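Visit to Lalent, May 2020

Lalent strips old office computers for parts, and Tomoyo Sasaki had offered to show us the two grippers they are trying out for the job. The Olel is a parallel gripper with 8 cm of travel. The Chornovol has two long linked fingers and costs more. Both were run on desktop towers with the side panel off.

The Olel was quicker on loose drives on the bench. Inside a tower it was too wide to get past the cables, so most of our time went on the Chornovol. 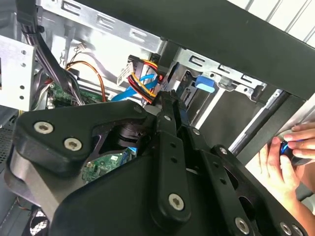
The black two-finger gripper at the drive cage of a tower, seen from the wrist camera.

Arsen Prokopenko keeps the log. It stood at 236 attempts when we arrived. Cables are still the main trouble, and screws are left to a person for now. He would like a smaller camera, as the bolted plates fill much of the view.

We asked for the log and will go back in June.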